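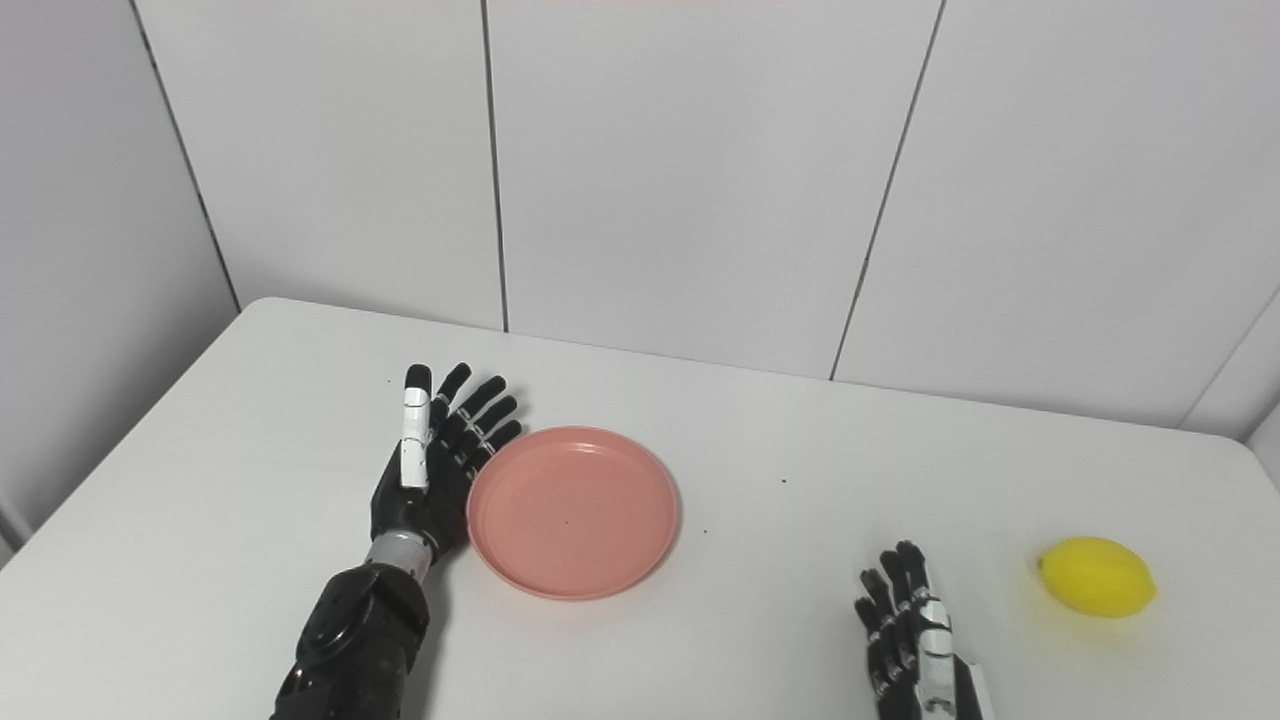
Figure 4.1. A two-handed robot at the table, with a plate and a lemon. The small task used throughout this chapter.

Chapter 4
When the Hand Does Not Let Go: Faults in Gripping and Releasing

After reading this chapter you should be able to explain the difference between a fault, an error and a failure; to read a short event log and put the events in their right order; to say why a safe stop is not the same thing for an arm and for a hand; and to write a fault report which another person can use.

4.1 A morning in February

The task at the Ravorow training laboratory was a simple one. A robot with two arms had to take a lemon from the table with its right hand, put it on a plate, and go back to its starting position. The left hand had only to hold the plate still by its rim while the lemon was put down. The programme had been run many times in the weeks before, and the students who worked with it had begun to look on it as finished.

On the morning in question the robot took the lemon, carried it to the plate and lowered it. The fingers received the command to open. Four of the five digits opened. The thumb stayed where it was, pressing the lemon against the side of the palm. The programme did not check whether the lemon had been released. It waited for a fixed time, as it had always done, and then moved to the next step, which was to lift the right arm and turn it back to the start.

The lemon went up with the hand. During the turn it came free and was thrown against the wall, at the height of a person's chest. At the same moment the left hand, which had felt an unexpected pull, closed harder on the rim of the plate. The plate broke. A student who stood at the side of the table, inside the marked line, reached forward to catch the pieces. The right arm was still moving. It struck her lower arm, the contact sensor reacted, and the whole machine stopped.

She had a bruise and a small cut from the plate. Nothing worse happened, and the damage to the machine was one bent thumb joint. The laboratory had two choices: to change the thumb and go on, or to find out how so small a thing could lead to a person being hit. It chose the second, and the report which came out of it is the basis of this chapter.

4.2 Three words which are often mixed up

In daily speech we say that something is faulty, that there was an error, or that it failed, and we mean nearly the same. In this book the three words have separate meanings.

A fault is a condition in the machine or its programme which is not as it should be. A fault may be present for a long time without any effect. In our case there were two faults before the day began: a worn cable in the right thumb, and a programme step which used a waiting time in place of a check.

An error is the moment when the machine's picture of the world becomes wrong. After the waiting time was over, the controller believed that the hand was empty. The hand was holding a lemon. From this moment every decision was correct according to the programme and wrong according to the table.

A failure is the point where the machine no longer does what people need from it, and where this can be noticed from outside. The lemon did not stay on the plate, and the plate broke. The blow to the student's arm was more than a failure of the task, and we call it a harmful event.

The three come in this order: fault, error, failure. A good design tries to break the chain between each two of them. The beginner normally works only on the last step, as that is the one which makes the noise.

4.3 What the log showed

Table 4.1 gives the events as the controller wrote them down. Times are in milliseconds, counted from the command to open the right hand.

Table 4.1. Events from the controller log
0 - right hand: open command sent
4 - right hand: open command received
11 - right thumb: motor current above normal
435 - right hand: waiting time over, step marked as done
435 - right arm: lift command sent

Look at the third line. The controller knew at 11 milliseconds that the thumb motor was working too hard. This value was measured and it was stored, but no part of the programme read it. The limit for the alarm had been set high in an earlier project, in which the hand had to hold heavy tools, and it had never been changed back. The warning was therefore in the file and nowhere else.

Look also at the last two lines, which carry the same time. Between the end of the waiting and the start of the lift there was no space in which a check could be made. The person who wrote the programme had chosen the waiting time by watching a new hand open and adding a little. For a new hand this was enough. A waiting time, however, tells us only that time has passed.

The log does not show the student. The machine had no sensor which looked at the marked line on the floor. When we read a log we must keep in mind that it is written by the same system which was mistaken, and that it is silent about everything the system could not sense. The investigators filled this hole with statements from the people in the room, taken separately and on the same day.

4.4 Stopping an arm and stopping a hand

Many readers will have learned that the safe state of a machine is the one without power. For a saw or a conveyor belt this is often a good rule. For a robot with hands it needs more thought.

When the power is removed from an arm with brakes, the arm stays in its place. This is what we normally want. The same action on a hand can have two quite different results. Some hands are built with springs which close them when there is no power, so that a heavy object is not dropped on somebody's foot. Others become loose and let go. Neither is right in every situation. If the hand holds a glass of hot water over a person's knees, we want it to stay closed. If it holds the person's finger, we want it to open.

The Ravorow hands were of the first kind. When the contact sensor stopped the machine, the left hand stayed closed on the broken piece of the plate, with its sharp edge pointing towards the student. To take it out, someone had to work near the fingers of a machine which had just behaved in an unexpected manner. The instruction sheet said how to stop the robot - it did not say how to make it open its hand afterwards. The report calls this the most serious gap in the whole case.

A safe stop must thus be planned for each part separately and then for all of them together. For every step of the task, ask what each hand is holding, who can be near it, and how the object will be taken away when the machine is not helping.

4.5 The changes which were made

The laboratory made the following changes before the task was run again.

The waiting time was replaced by a release check. The hand must report the position of all its digits, the thumb included, and the weight at the wrist must have fallen to its empty value. Until both are true, the arm may not lift.

The limit for motor current was made part of the task and is no longer part of the machine. Each new task must have its own value, written down with a reason.

The left hand was given a highest allowed force for holding a plate. When it feels a pull it now gives way, and the plate is allowed to slide.

A light barrier was put at the marked line. When a person passes it, the arms slow down and then hold still.

A release procedure was added to the instruction sheet, and every new student practises it 10 times with a soft object before being allowed to work at the table.

The thumb cable was also replaced. It stands last in the report, although on the morning itself it was the first thing which everybody wanted to do.

4.6 Questions for discussion

1. The student reached inside the line to catch the pieces. One early draft of the report gave "human error" as the main cause. Which facts from Section 4.1 would you use to argue for a different wording?

2. Suppose that only the thumb cable had been replaced. Describe another fault which could lead to the same error.

3. Look again at Figure 4.1. Choose either the plate or the lemon, and write down what a hand holding it should do when the power is lost. Then do the same for a kitchen knife.

4. The release check uses two separate measurements. What could go wrong if it used only the weight at the wrist?

In Section 4.7 we start with the fault report itself, and with the form on which it is written.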